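Ticket 2369 - Serving tray and food box, Hollow break room
Status: open
Category: Kitchen supplies / complaint
Supplier: Visser
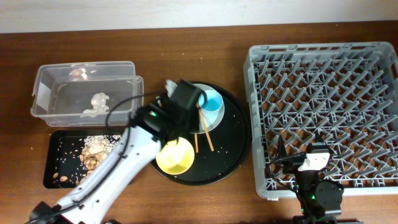

Attachment 1: table before clearing, round tray in the middle, shells and rice on the rectangular one.

Original report

The round black trays from Visser were sold to us as non-slip. I don't believe it. Cups wander as soon as anyone carries one across the room, and twice in December we had tea on the floor. The plates behave a bit better but I wouldn't call them steady. I'd like either a refund or somebody to explain what the word non-slip is supposed to mean.

Second problem, same order: the lid on the clear storage box won't stay shut. You press one corner down and the opposite one lifts. We use the box for leftovers and things go stale in it overnight.

Third, and I know it's minor, rice and nut shells keep ending up on the same tray and the whole lot goes in the bin. This is meant to be sorted at the table.

Reply from supplies, 10.40

Have you washed the round trays in very hot water? Visser say a film from the factory can stay on the surface and this makes things slide. Please wash with ordinary washing-up liquid, rinse, dry with a cloth and try again. For the lid, please check it's the right lid. The Niltska boxes look almost the same and the lids nearly fit.

Reporter, 14.15

Washed one tray as told. I put a cup on a plate, plate on the tray, and tipped it slowly. The plate held for a while and then went. I did the same with an unwashed tray and it went at what looked to me like the same point. So much for the film. I'd be more willing to believe in it if the instructions that came with the trays mentioned it, and they don't.

A damp paper towel under the plate does stop it. So would a damp paper towel on any tray in the building.

Lid: I'll grant that one may be worth checking. There are 77 boxes on the shelf list and half the labels have come off in the wash.

Reply from supplies, 15.05

Thanks. Could you try the tray with the cup straight on it, no plate? Visser only claim grip for "items placed directly on the surface".

Reporter, 16.30

Tried it. The cup alone is slightly better than the plate. I still wouldn't carry it past the door with the step. And if a tray is only any good with no plates on it, that ought to be on the packet.

Went through the lids on the bottom shelf. Out of 7 that I tried on our box, 6 popped up at a corner and one closed properly. That one has a small N moulded underneath, so the box could be a Niltska after all, or Visser buy theirs from the same place. I have no opinion on which. The good lid is now marked with tape and I'd be grateful if it stayed with its box.

On the shells and rice: I was told the Gralturholm kitchen uses two small bowls, one for shells, one for scraps. We had two bowls last year. Shells went in both. Will try again but I'm not hopeful.

Actions

Lid - matched, leave open for a week in case it starts lifting again.
Trays - query sent to Visser asking what surface and what load the non-slip claim was tested with. No answer so far.
Bowls - two requested from stores, to be labelled on the side and not on the bottom.
Refund - on hold until Visser reply. Reporter does not agree with the hold and has asked for this to be noted.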